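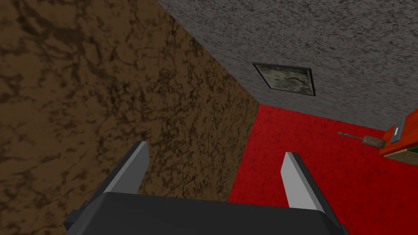 Wrist cam, sim, gripper open. Corner where the brown, gray and red surfaces meet.

Search notebook Go

Notebook, January, late morning

Picked up the view-scoring problem again. The claim I'm supposed to be checking is the one in the Alwood readme: that the planner "recovers pose from any textured indoor view." I don't believe the word any. The opening picture is the kind of view it likes. Three big surfaces with different textures, a framed panel on the gray, an orange thing at the right edge and a small brown tool on the red. Plenty to hang a pose on. If the localizer can't manage that one we should all go home.

Ran it with the Urkovard matcher, default settings, 1000 features max, seed 42. Pose came back fine and the confidence was high. I wrote down "fine" and then crossed it out, as the map was built from the same renderer with the same textures. Of course it matches. This tells us the code runs.

Things I changed before the next batch:
- turned off the depth prior (it was leaking the true wall plane, see the El Ouafi branch)
- masked the gripper body and both fingers out of the feature pass
- left lighting alone, one thing at a time

The mask was wrong the first time. It covered the fingers but missed the little block sticking out on the left of the body, so the matcher kept finding "stable" corners on our own hardware and reporting that the camera hadn't moved. Fixed. Anyone using the old mask file should throw it out, and I'd distrust any drift plot made with it.

After lunch

Window views. I expected trouble and got it. The bars make a grid, every crossing looks like its neighbor, and behind them is the same orange-brown plank texture in pane after pane. The matcher slid over by one pane and stayed there, with confidence as high as on the corner view. 13 bad poses in the batch, and 11 of them off by one bar spacing to the right. The other two I can't explain.

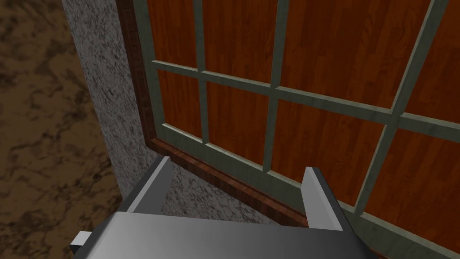 Same window, scoring by margin

Tried scoring a view by the gap between best and second-best pose in place of the raw inlier count. Better on paper. The pane-shifted answers now show up as a close second, so at least the planner knows to be nervous and asks for another look.

My objection is what it does with the second look. It picks the cheapest motion, and the cheapest motion keeps it facing the same grid. Speckled wall, wood surround, gray-green bars, plank texture. A new angle on an ambiguous thing is still ambiguous. The margin barely moved between looks and the planner called that convergence, a word I have asked to have removed from the log output.

The strip of wall beside the surround is the useful part, and so is the brown surface past it, where nothing repeats on a regular spacing. Weighted those up by hand and the slide went away. Hand weights prove nothing, so I'm not putting it in the Herholm summary. 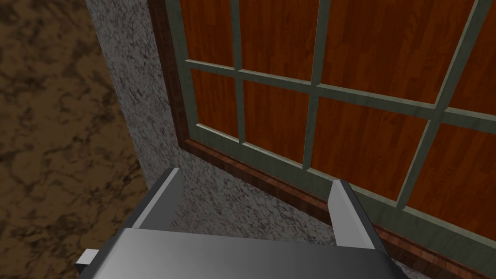 To do

- penalty for repeated structure, computed from the view and not from my opinion of it
- rebuild the map with different textures before quoting any success rate
- find out why the two odd failures happened (both replay the same way from seed)
- rename "convergence" to "stopped changing"
- ask whoever owns the Alwood readme what "any" meant

2 comments 0 shares

This site uses cookies to remember your login. Accept Settings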